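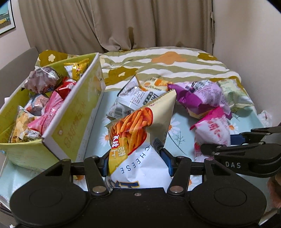
Cheese, by the bag.

My neighbor Myung-ja Maeng holds that a snack should taste like one thing. I hold that she has never been alone with a bag of cheese-flavored anything at 11 p.m.

Snack makers now sell us flavors of other snacks. The Mimdale corner store has chips that taste like pizza and crackers that taste like chips. I paid for both on Saturday and felt like a man buying a photocopy of a photocopy — then finished them in the car.

My complaint is with the serving size. The bag I like claims to hold 600 calories and feed four. Four what? I'd like to meet these people, and I'd like them to stay away from my couch.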